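Domel Introduces the Kartha Entryway Collection, a Small Home for the Shoes You Wear Most

SONDPORT – There is a certain pile that lives beside almost every back door, and anyone who has ever stepped over it with both arms full of groceries knows just the one we mean. This June, home goods maker Domel is pleased to introduce the Kartha Entryway Collection, a little family of low racks and planters made for people who would love to have a tidy doorway but don't have a mudroom, a hall closet or even much of a hall to put it in.

At the heart of the collection is the Kartha low rack, a single wood shelf board held between slim metal sides. We kept it low on purpose, so that children can reach it and grown-ups can slip their shoes on and off without much of a balancing act, and we kept it open underneath so that a broom goes right through.

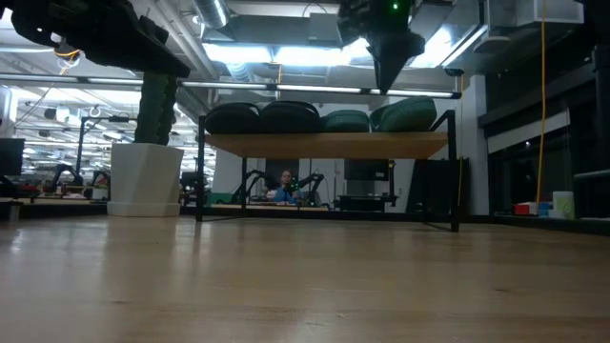 The Kartha low rack, with a white faceted planter to its left.

The idea came from our own customers. Last spring Domel invited households in and near Sondport to tell us what was sitting by their doors, and 448 of them were kind enough to write back, many at wonderful length. We read about muddy boots and school sneakers and one very old pair of clogs, but the shoe that came up again and again was the humble slide sandal – the one you wear to take out the trash, water the tomatoes or chat with a neighbor over the fence, and then kick off wherever you happen to be standing.

Slides are easy shoes to love and surprisingly awkward shoes to store. The soles are thick, the straps stand up high, and they tend to slither off a wire shelf or vanish to the bottom of a basket, where you find one and spend the next five minutes hunting for the other.
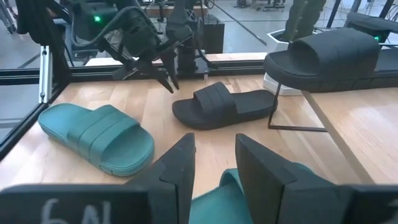 We wanted a shelf where a pair could simply be set down side by side, toes whichever way you like, and be there in the morning. A flat board does that very nicely, and it wipes clean with a damp cloth. Our own staff have been trying racks at home through the winter, and we hear that the evening roundup of stray shoes has become almost pleasant!

The finish is Skesulent, Domel's hard-wearing clear coat for wood, which lets the grain show and stands up well to sandy feet. The metal sides come in a dark color only for now, though we are always glad to hear requests.

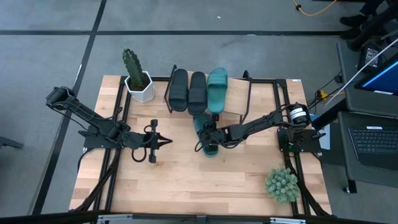

Black and teal slides on the low rack, with a columnar cactus in its planter at the rear corner of the table.

The planter may seem like an odd companion for a shoe rack, but so many of the letters mentioned a plant by the door that we felt it belonged. A cactus suits a bright entryway and forgives a forgotten watering or two.

The Kartha Entryway Collection goes on sale in June at the Domel store in Sondport and through 236 independent home stores. The first run is limited to 1,557 racks, each packed flat with the tools needed to put it together. Plants and footwear are not included.

About Domel
Domel designs simple furniture and storage for everyday homes from its workshop in Sondport. Store hours, care instructions and a list of stockists are available at the front counter or by mail on request.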